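Wendard task sequencer, long review after 6 weeks of daily use

Quick one first for people who only read the top. Buy it if you run two arms and more than one kind of job. Skip it if you have one arm bolted over a belt. Docs are bad. The replay tool is the best thing I've used in this price range.

OK, longer version, typing this between runs so sorry for the mess.

What it is: software only. Sits between your perception stack and your motion planner. You write a task as a tree of steps, each step has a check before and a check after, and Wendard decides what to do when a check fails. Retry, back up, skip, stop. There's a graphical editor and a plain text format. I use the text format. Editor is fine for showing people, slow for real work.

I moved over from Jistomon, which I'd used for two years and mostly liked. Jistomon is a state machine with a nice coat of paint. Great until you have a task where six things can go wrong in any order, then you're drawing arrows all afternoon. My laundry task had so many arrows I stopped printing it.

Install

One license file, one installer, fine. Needed a reboot it didn't mention. The driver bridge to our arm controllers took most of a morning because the config key is spelled one way in the manual and another way in the code. Support answered in a few hours, corect spelling is the one in the code. Manual still wrong as of June.

License is 3,000 a year per station. Not cheap. Simulation seats are free, which helps, you can have everyone writing trees and only pay for the cell.

Writing a task

Main test for me was unloading a front loader into a basket. Sounds easy, isn't. Soft stuff, dark stuff, a shiny drum behind it, and no two loads lie the same. Good torture test for a sequencer since most of the pain is in deciding what to do next and very little of it is in moving the arm.

My tree, short form: check door state, look in drum, pick a grasp, pull, check nothing snagged on the gasket, drop, look again. Loop until drum reads empty twice in a row. Took me an afternoon to write. The Jistomon version took closer to two weeks, though to be fair I was learning the task at the same time.

Checks are small scripts. You can call your own detector from one, or use what ships. I run our own segmentation and just hand Wendard a yes/no plus a score. It doesn't care where the number comes from. Good.

Start poses for the unload look like this, both fingers up, basket between the arms, one red jersey and something black in the drum.
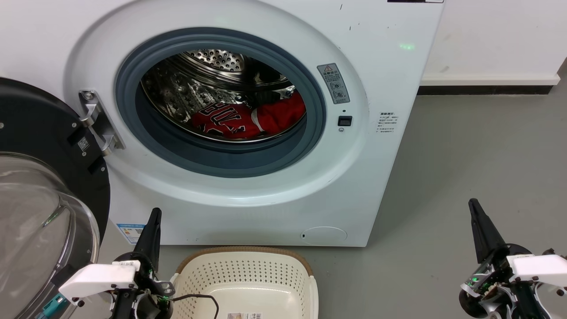
Perception hooks

Mixed. The red jersey is a gift, any color threshold finds it. The black clothing further back is where the shipped detector falls over. Against bright steel it gets read as shadow and the score drops under the cutoff, so the default tree says "drum empty" and wanders off. That's the detector's fault but the default cutoff is Wendard's, and it's too eager. I raised the bar for calling empty and made it ask twice. Fixed most of it.

Reflections too. Open door glass is a big curved mirror basically, and the shipped detector put a grasp candidate on it more than once. There's a mask tool for this, draw a region, ignore it. Works. But masks are tied to camera view and don't follow when the head moves, so you end up with one per view. I have 8 now. Please let us pin a mask to an object, this is an obvious ask.

Lettering on clothes, also worth knowing. High contrast print seems to pull grasp candidates toward the letters whether or not there's a decent fold there. I down-weighted texture in our own model and stopped using theirs.

Two arm coordination

This is the reason to pay. You tag a step left, right, either, or both, and you declare shared space as zones. The drum mouth is one zone, basket is another. Only one arm gets a zone unless you say otherwise. No hand-written locks! I'd written so many locks in the old setup and half of them were wrong.

"Either" is smart. Picks the arm with the shorter path that isn't waiting on a zone. Now and then it dithers, swaps arms on a retry, swaps back. Set sticky_arm on the step and it behaves. Not in the manual, found it in the changelog.

Handovers are weaker. There's a handover template but it assumes rigid objects. With cloth it waits for a force drop that never really comes cleanly, times out, goes to recovery. I wrote my own with a slack check from the camera. Fine now, shouldn't have been my job.

Planning

Wendard doesn't plan motion, it calls your planner. We use Zaltance and the adapter is solid. Passes collision geometry through properly, including the open door, as long as you model the open door. I forgot to the first time. Simulation caught it, which is the whole point of simulation I guess.

Didn't like: planner timeouts get reported as "step failed" with no reason. You have to open the log to learn it was a timeout and not a bad grasp. For a tool that's all about handling failure, odd choice. Same complaint was on the forum before me so maybe comming in the next version.

Replay

Best part by a mile. Every run is recorded as a timeline, camera on top, tree underneath with the live step lit up, check scores as little graphs. Scrub back to where it went wrong, edit the check, rerun just that check against the recorded data. No robot needed. I fixed the "empty drum" thing sitting in the kitchen.

Files get big. Set a retention rule on the first day or your disk fills up, mine did. You can also drop the depth stream and keep color only – saves a lot, but then you can't rerun any check that uses depth.

vs Lachance

Had a trial of Lachance at the same time. Prettier editor, better docs, much better docs. Recovery is just retry-then-stop unless you script it yourself. No zones. If your cell has one arm and a fixed product I'd take Lachance and be done.

Gripes, quick list

Text format is indentation sensitive and the error message is always line 1.
Undo in the editor forgets everything on save.
Dark mode makes failed and skipped steps the same gray.
Emergency stop state isn't shown in the tree view, only on the status page.
Version pinning for check scripts is manual.

Pluses I haven't said

Light on CPU. Hasn't crashed mid-run. Upgrades kept my trees working both times. Text files diff nicely so code review is normal code review.

Score

8 out of 10 for two arm work. 6 if you only have one, you're paying for stuff you won't touch. Would renew, and have asked for a second station – waiting to hear on the budget. Will update this when the next version lands, mostly to see if they fixed the timeout message.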